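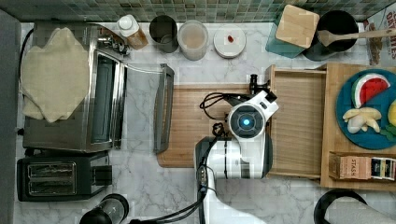
Kitchen and fittings, March

Worktop: the toaster oven, toaster and canisters stay out on the counter. Felista Rotich is listing what goes back into the cupboards.

Fittings: the dark bronze rod is on the check list for Thursday. 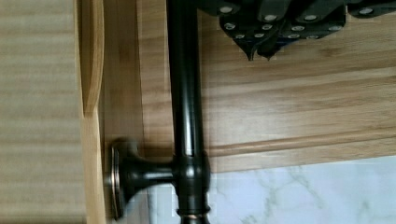

Bronze rod and side bracket, against the wood

Neema Magesa will go over the flange and collar. Spend so far is 723, with up to 10 hours' work left.

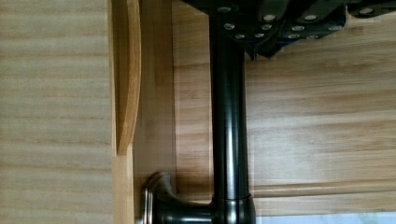 The remaining hours cover the wood trim as well.

Recent reports
Kimaro store room
Erach hallway
Clitura shelving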